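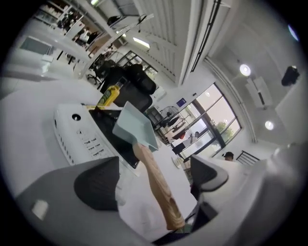
(Photo: Manuela Sala/Moya)
By Loredana Mancuso

I've had seasonal allergies since second grade, and every spring I tell myself this is the year I'll do something about it. This spring I did! I bought the Umwood nasal rinse kit, the one with the squeeze bottle and the little box of salt packets, and I've been using it since the first week of April.

First, the bottle. It's soft, it's easy to hold, and the cap has a wide base so you can set it down without knocking it over (I still knocked it over, but that was me reaching for a towel with my eyes closed). The fill line is printed on the side in dark blue and I can read it without my glasses. I've used a cheaper bottle from the drugstore where the line rubbed off in a week, so this made me happier than it should.

The packets are fine. They dissolve fast if the water is lukewarm and slowly if it's cool, and you do want to shake it well or the last bit stings. Please use distilled water, or tap water you've boiled and let cool down. The leaflet says so in big letters, my doctor said so too, and it's the one thing I won't get lazy about. I boil a pot at night and leave it covered.

Does it work? For me, mostly yes. I wake up less stuffed up and I've cut way back on tissues. My eyes still itch like crazy, because of course a nose rinse does nothing for eyes, and on the really bad pollen days I was still taking my regular allergy pill. My friend Edivaldo tried the same kit and hated it, he said it felt like falling into a pool, and he gave up after 2 tries. I'd say give it a week. Lean farther forward than you think you need to, keep your mouth open and don't squeeze hard.

Now the gripes. The cap is a pain to clean. There's a thin tube inside with a narrow bend where it meets the top, and water sits in there overnight unless you pull the whole thing apart and shake it out. The leaflet tells you to air dry it but doesn't show you how the tube comes off, so I went three days before I figured out that it twists! Also, the box the packets come in fell apart almost right away, and mine now live in a jam jar.

If you get a lot of ear infections or you've had sinus surgery, ask your doctor before you try any of these, not just this brand.

I paid full price at the pharmacy in Nunolville and I'd buy it again, though I'd really like a better cap. Refill packets are sold separately, and the store brand ones fit the same bottle just fine.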